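Services > Cell Inspection > Bin-Picking Trial Cells > Completed Checklist
Last updated: May 2025

PRE-ACCEPTANCE SAFETY CHECKLIST, BIN-PICKING TRIAL CELL

Service under review: Skurnix bin-picking package (gripper, picking software, remote support), 30-day trial
Supplier: Skurnix
Site: Hilovby, test room 3
Inspector: Eulalia Sepúlveda
Present for supplier: Ruan Venter
Present for site: Domingo Bustos, Ximena Zúñiga

Ratings: P = pass. C = pass with comment. F = fail, correct before trial starts. N = not inspected.

SECTION A. DOCUMENTS

A1. Risk assessment supplied and signed. C
Signed by Venter. Covers the arm and gripper but treats the bin as a fixed part of the table. The bin is exchangeable. Revise.

A2. Payload calculation for gripper and heaviest test object. P

A3. Manual on site in English. C
The 172-page manual is supplied as a file only. One printed copy of the stop and recovery chapter is to be kept at the operator station.

A4. Trial agreement states who may edit speed limits. F
The agreement says "authorized personnel" and lists no names. Bustos to supply names. Zúñiga asked that the night shift be included.

SECTION B. STOPS AND MODES

B1. Emergency stop on pendant halts arm in manual mode. P

B2. Emergency stop at operator station halts arm in automatic mode. P
Tested from both ends of the pick cycle.

B3. Reset requires a separate, deliberate action. P

B4. Reduced speed enforced in manual mode. P

B5. Gripper state on loss of power matches manual. C
The manual gives two different answers, in the chapter on installation and in the table of faults. The gripper held its object when power was removed. Supplier to correct the text.

B6. Picking software cannot restart motion after a lost network connection. P
Network cable pulled 14 times during the cycle. Motion stayed stopped each time until reset. Remote support session dropped and had to be opened again by hand, as intended.

SECTION C. CABLES AND ARM DRESSING

C1. Cable bundle secured along the arm. C
Strap and ties present. The bundle forms a tall loop at the joint above the gripper. Supplier to state the minimum bend radius for the yellow cable and confirm that the loop clears the bin walls at full wrist rotation.

C2. No separate cable able to catch on bin or gripper. F
A slim black cable hangs apart from the bundle and droops over the back right part of the bin. Tie in or reroute.

C3. Connectors at gripper locked. P

C4. Floor cables outside the walking route. N
Walking route not yet marked. Inspect once the floor tape is down.

SECTION D. BIN AND WORK SURFACE

D1. Bin restrained against sliding. C
Spring clamp on the upper left corner accepted for the trial only. A spring clamp is not a rated fixture - for permanent use, fit bolted stops.

D2. Bin floor free of raised edges that could catch a finger of the gripper. P
Scratches and surface wear only. Checked by hand with drives off.

D3. Test objects as agreed, no sharp or brittle items. C
Mixed set accepted. Cup handle to be checked for cracks at each shift change. Supplier wanted to add a glass jar; refused.

D4. Table position marked so that a shift can be noticed. C
Blue tape at the left corners of the flat panel is adequate for that panel. Add equivalent marks for the bin.
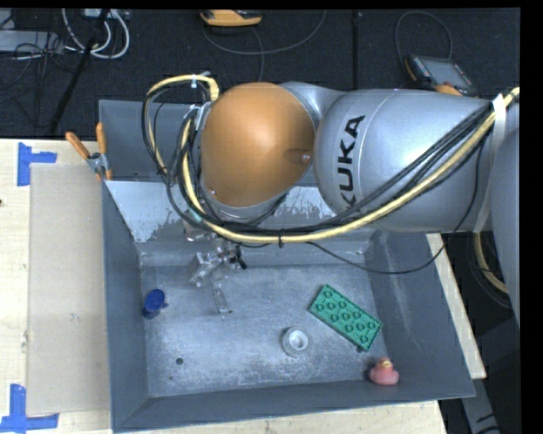

Items C1, C2, D1 and D3: gripper over the bin with test objects.

D5. Pendant has a fixed holder within reach of the operator. F
No holder. Pendant was resting on the floor behind the table. Fit a bracket at the operator station.

SECTION E. OPERATOR TRAINING

E1. Operators have completed supplier course. C
Bustos and Zúñiga complete. Eliécer Ccori has done the first half and may work in the cell only with one of the other two present.

E2. Recovery after a jammed object demonstrated by each operator. P
Bustos and Zúñiga only. Ccori to follow.

RESULT
Trial may not start. Correct A4, C2 and D5, and inspect C4. Comments against other items to be closed during the trial. Reinspection by Sepúlveda on notice from the supplier. If the package is kept after the trial, a full inspection falls due in December.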